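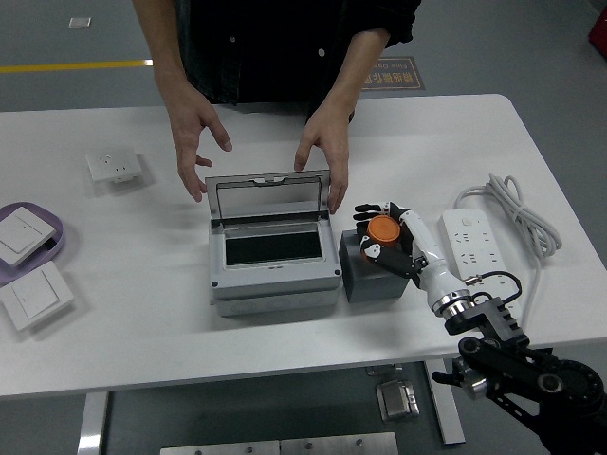
Print | E-mail

4.3 The hand that let go

I'd planned to use this section for grasp quality, but the most interesting thing we got out of the Skinham trials was a fault, so I'm going to talk about that.

The task was a shared one. The arm picks up a small part and holds it while a person works on the device in the middle of the table, and the part is supposed to stay in the fingers until the person asks for it. We ran 146 of these holds. In 119 of them the part stayed put until the request came. In the rest the hand opened by itself, at moments that looked completely random to us, and with somebody's hands well inside the arm's reach.

My first guess was slip. We use small, smooth, round parts and I was pretty sure the fingertips just weren't squeezing enough, so Leszek Pawlak and I spent most of July turning up the grip force (and crushing a fair number of caps along the way). It made no difference at all. Then Eyerusalem Yilma went back through the joint logs and saw what I should have looked for first: the fingers weren't being pushed apart by a sliding part. They were driving open at normal release speed, all together, exactly as they do on a real handover. Something was telling the hand to let go.

That something was us. The grasp controller, which we call Brolisik, reads contact from the fingertips every 100 milliseconds. If no fresh reading shows up for 500 milliseconds, it fills in a zero. I wrote that line, and it seemed harmless when I did. But the handover module, Laryea, reads a sudden drop in contact as "the person has taken the part" and opens the fingers to help. So a short gap in the data became an empty hand, and an empty hand became a release. Each module was doing its job as written - we'd tested them separately and both had passed.

Why the gaps came mostly when a person was busy at the table took us longer. Our person tracker runs on the same computer as the contact reader, and it works much harder when there are arms and hands moving close to the robot. When it got greedy, the contact reader had to wait. Figure 3 was taken at the kind of moment I mean: the hand has the orange piece over the dark gray block, and right beside it a person has both hands out at the gray device with its lid up. With an empty workspace we never got a single bad release, no matter how long we let the arm sit there.

I want to be careful about how serious this was. Our parts are small and light, and a dropped one is only annoying. What bothered me more was the arm's next move. After a release, Laryea starts pulling back toward its rest pose, and it did so after the false ones too. Henryk Dudek, who was working at the table for one of them, hit the stop button before the arm had gone far. He wasn't touched, but he also hadn't asked for anything, and he had no reason to expect the arm to move.

We made two changes. A missing reading is now passed along as missing, and the hand keeps its last grip until good data comes back or a person steps in. The arm also can't leave the hold pose without a separate request. I'd have liked to move the tracker to its own machine as well, but we haven't done that yet, so the gaps still happen and we now log every one of them. We haven't repeated the full set of holds with the new code, and I can't give a new failure rate here.

Print this section | E-mail this section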